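In Defense of the Bed as a Table

I have read my last article telling me that the bed is for sleep only. You know the ones. Make it within five minutes of waking up, keep it clear all day, never put so much as a sock on it until the lights go out. I did this faithfully for most of last spring and I'm here to tell you I quit, and I feel great!

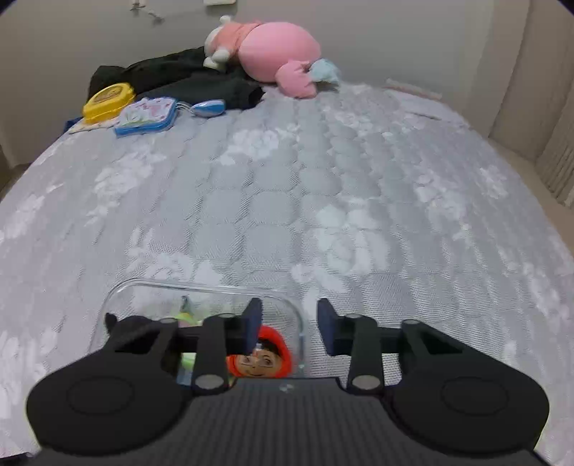

My position is simple. A made bed with a decent quilt pulled over it is the best work surface in the average apartment, and most of us already know this because we use it that way and then feel bad about it. It's bigger than your desk. It's bigger than your kitchen table (mine seats two if one of them doesn't mind the radiator). It's soft, so nothing rolls off and breaks, and you can walk around three sides of it if you're lucky with your floor plan. I'm not lucky with mine, but two sides is plenty.

Take laundry. The proper way, according to the people who write those articles, is to fold each thing as it comes out of the dryer and carry it straight to its drawer. I don't know who has a dryer next to their drawers. I have a basement, 40 stairs and a dryer that eats quarters. So the clothes come up in a pile and the pile goes on the bed, and if it's all black clothes, as it mostly is at my place, it's going to sit in a heap until I have decent daylight. You try sorting black leggings from black tights at nine at night under a bedroom lamp.

Then there are the things that live on a bed without any chore to excuse them. Big stuffed animals, for one. I'm firmly pro. A plush the size of a toddler has no business on a shelf, it falls off, and in a closet it takes up the room of four winter coats. On the bed it's a backrest, an armrest, a thing to lean a book on. If a grown woman wants a giant pink one in her room, then she should have it, and she shouldn't have to shove it behind the door when company comes.

And small cases! Pencil cases, glasses cases, those little plastic boxes with a picture on the lid that you can't bring yourself to throw out. The bed is where I open them and find out what's in them. I once spent 80 dollars on a Nillance drawer organizer so I could do this "properly" and all it did was give me more compartments to forget about. It's under the sink now, holding sponges.

I'll give the other side one point, and it's about the quilt. If you're going to use your bed this way you need a cover you can wash, and wash a lot. Mine is a pale one from Meltia, bought on sale in August, and it has been through the machine more times than I'd like to admit. Pale shows everything -- but then I know when it's dirty, which I can't say about the navy one I had before. Skip anything marked dry clean only. I don't care how pretty it is.

My sister-in-law thinks all this is a slippery slope and that I'll be eating dinner in there by next year. Maybe! She clears her bed every single morning, onto a chair. I've seen the chair. You couldn't sit on it if you tried, and she bought it to sit on.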